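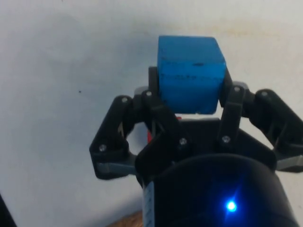 Narnora Water Users Group - minutes, October meeting

Opened Wednesday, 7:05 p.m., L. Katsaros in the chair. Previous minutes accepted.

Item 1. Plastosville main. Pressure at the lower valve reads 330 kPa. Leak at joint 5 repaired; road surface still to be patched.

Item 2. Storage. Politis quoted 3000 for relining the tank - labor included. Accepted.

Item 3. Stelemness branch. Roughly 200 feet of pipe to be replaced before frost. Katsaros to order fittings.

Closed 8:10 p.m.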